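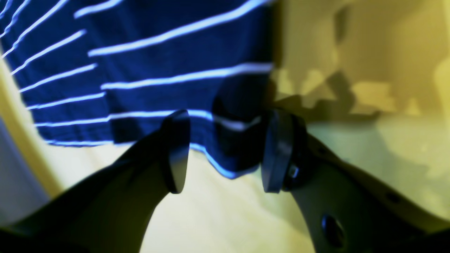

Striped cloth: see 4.2 for lifting and 4.3 for folding.

4 Folding table: preparing, folding and stacking

This section applies to the Stonville folding table with the Nakarine cloth cover. Read section 3 (Assembly) before you begin. The table must be standing level, with all feet locked.

4.1 Fitting the cover

1. Wipe the table top with a dry cloth and remove any lint.
2. Lay the cover over the table with the hemmed side down.
3. Pull the cover outwards from the middle until the larger wrinkles are gone. Light creases from the packaging do not affect folding and will drop out after a few days.
4. Check that the cover hangs evenly on every side.

Note: Wash the cover at 20 degrees before first use. Do not tumble dry.

Caution: Do not iron the cover on the table top. The surface finish will mark.

4.2 Lifting clothes on to the table

Take one item at a time from the pile. Thin cottons and knits cling to each other, and a sleeve pulled from the bottom of a heap usually brings something else with it.

1. Find an edge of the item — a hem is easiest — and hold it there.
2. Lift until the item hangs clear of the pile.
3. Let it hang for a moment so that any bunched fabric can fall open.
4. Lower it on to the middle of the cover, hem first.

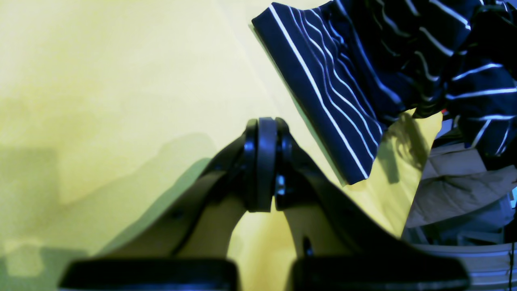 Navy and white striped fabric, bunched and hanging.

If the item is still bunched when it reaches the table, do not drag it straight. Lift it again from the opposite edge and repeat step 3. Dragging stretches the hem and pulls the cover out of place.

Caution: Keep the pile to one side of the working area. Do not stack more than 4 kg of clothes on the side shelf.

4.3 Folding a T-shirt

1. Lay the shirt face down with the neckline away from you.
2. Smooth it with a flat hand from the middle towards the sides.
3. Fold one side in towards the centre, then turn the sleeve back so that it lies inside the fold.
4. Repeat on the other side.
5. Bring the hem up towards the neckline and press lightly along the fold. 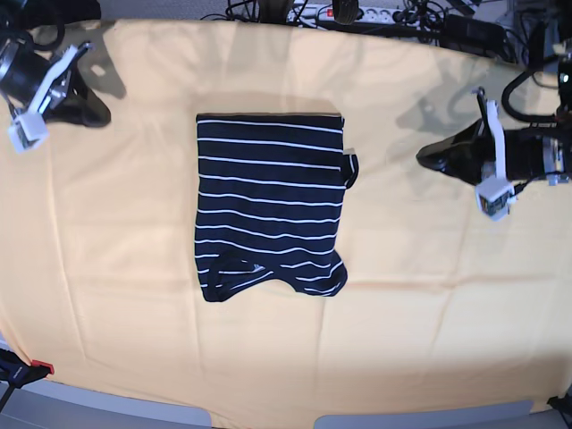
A folded shirt should be close to a rectangle before it goes on the stack. The hem end is seldom a problem; check the neckline and the sleeves. On the black striped shirt, the neckline and an inner layer show at the uneven end, and a small tab of fabric stands out from one long side. Faults like these can be corrected without unfolding the whole shirt. Tuck the tab under, draw the inner layer back, and smooth the end flat. Stripes are a useful guide — when the fold is square they run parallel to the straight edge.

4.4 Stacking and storing

1. Slide both hands under the folded item and lift it flat.
2. Place it on the stack with the main fold facing outwards.
3. Keep stacks below 23 cm if they are going into the Lindsay drawer insert.

Note: For thicker knitwear, see section 5.

Revised 2026-03-26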